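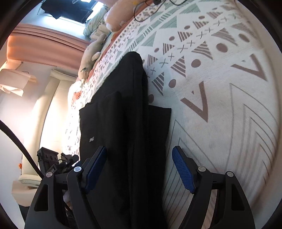

Black fabric on a bed with a white patterned duvet

The Gitilari scheme is a daily routine plan sold to residential care homes for older people. It began at Sarkley, a home with 70 residents, and sets fixed hours for getting up, dressing, meals and rest. Its makers claim that residents sleep better and need fewer staff calls at night. The evidence for this is thin. The only trial, at Sarkley and Plulton, covered 2 homes, had no comparison group and was paid for by Rivera, the firm that sells the scheme.

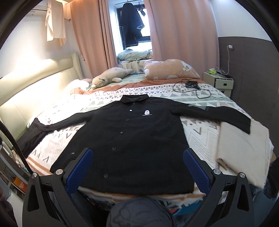
This page was last changed on Monday, October 21, 2024.

Rivera's sales material speaks of 381 "improved nights" but does not say how a night was judged, or by whom. Critics also doubt that fixed hours suit people who have kept their own for a lifetime. Plulton dropped the scheme the following February. Rivera still lists the home as a user.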